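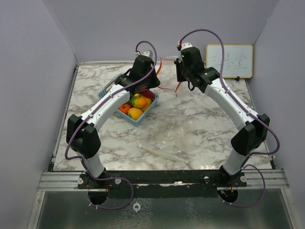

Baskets, baskets, baskets

Okay, I have a thing for little plastic baskets and I'm not going to pretend otherwise. The light blue one with the lattice rim is my favorite right now, and I love it on a marble-look tabletop (all that white and gray needs a bit of color!). At home mine holds tea bags, rubber bands and the mail I haven't opened.

Dae-han Ham is putting together a basket swap for our February get-together, so dig through your cupboards and bring whatever you've stopped using. Any size, any color. We start at 6:30 on Wednesday, and I'm bringing lemon bars.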